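Table carry, shared load
Aug 6, 2023
Me (Kekeli Dankwa), Roscoe, Sharada on the logging machine. Jamshid dropped in for the middle part.

Starting point was Jamshid's message saying the new intent estimator in Skakness "basically solves" the two-person carry. I wrote that down so we can come back to it. What the estimator does is read the wrist forces, decide whether the person wants to go forwards, back, sideways or round, and hand a velocity target to Plostumach, our whole-body controller. It was tuned on logs from March, when the person on the other end was nearly always Ottmar. Ottmar moves like a man carrying a full aquarium. I have no idea yet whether we have an intent estimator or an Ottmar estimator.

Setup as before. Controller at 500 Hz, table pose from the head camera at 10 Hz, estimator somewhere in between depending on how busy the machine is (this needs fixing, see below). Small table with the thin metal legs, because anything heavier hides the force signal we care about and anything lighter proves nothing. Person takes one side, robot the other, face to face.
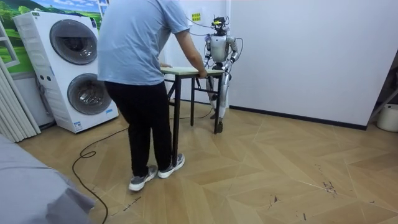

Shared hold on the small table, robot on the far side.

First block was straight lines, forwards and back. Looks good on the plots. I don't trust it much. In a straight line the robot could ignore the estimator completely and follow the compliance term, and I suspect the result would look the same. I asked Sharada to run one with the estimator output zeroed and not tell me which. I couldn't pick it out, from the room or from the force traces. Roscoe, with his hands on the table, said one of them felt "a bit sulky" and it was the wrong one. So the straight line runs say nothing about the estimator and should come out of the slides.

Second block, turning. Different story, and here I'll give it some credit. With the estimator off, Roscoe has to drag the far side round and the feet catch up late. With it on, the step direction changes before the torque gets large. The improvement is real. What I don't accept yet is the lag number. Skakness reports it from the moment it declares a change of intent, so it's marking its own homework. If you start the clock from the first wrist torque above the noise floor, the delay before the first step in the new direction is 400 ms on the runs I've gone through. Feels longer when you're the one holding the table.

Jamshid's view is that most of that is the footstep planner waiting for the end of the current step, and the estimator can't be blamed. He may be right. We can check without the robot by replaying the same wrist data through both and comparing timestamps, so there's no need to argue about it. Jamshid to do this, as it's his claim.

Then the pose tracking, where I think the real trouble is. The tracker fits the tabletop outline. From the head camera the long sides run away from you and the far end can go out of the top of the view, so the fit is leaning on the near edge and two sides with no far corners to pin the length down. The near edge is also where the hands are.

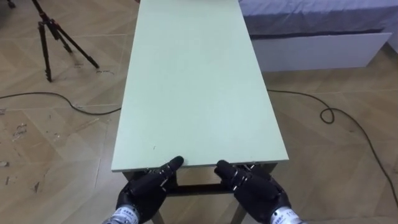
The fingers come up over that edge and the mask treats them as part of the outline whenever the hand segmentation drops out. When it does, the near edge bulges, the yaw estimate jumps, and the planner gets told the table has turned when nobody has turned it. I went back over the log in Pramano and the false "rotate" calls line up with the segmentation dropouts far more often than I'd like. Not every one. Enough that I'd fix this before touching the estimator weights again.

Sharada's suggestion: we know where the hands are from the joint encoders, so draw them in from kinematics and stop asking a network to find our own fingers. I'd worried about camera calibration drift making the drawn hands land in the wrong place. She says pad the mask and lose a bit of edge, there's plenty of edge in the gap between the hands. Agreed, trying that first.

Other things noticed:

The tracker's confidence value is useless. It stays high with the far end out of view. I'd rather it said "don't know" about length and let the planner hold the last value.

Timestamps. Estimator messages are stamped on publish and the wrist data on read, so any lag figure made by subtracting one from the other includes queueing. This affects the old March numbers too. Ottmar won't enjoy hearing it.

Default force deadband in Plostumach 2 is different from the one in the old branch. No entry in the change log. I've put the old value back until somebody can tell me why it moved.

Roscoe has learnt the robot. By the end he was giving the table a little nudge before each turn and waiting for it. He didn't know he was doing it until I showed him the trace. So the later runs flatter us and I've tagged them that way.

Next: kinematic hand mask (Sharada), replay test (Jamshid), timestamps (me). Then the same turning block with someone who hasn't done this before and hasn't been told what the robot expects. Roscoe is asking at Son whether they can lend us a person for a morning. Estimator weights stay frozen till then, please, including small tweaks.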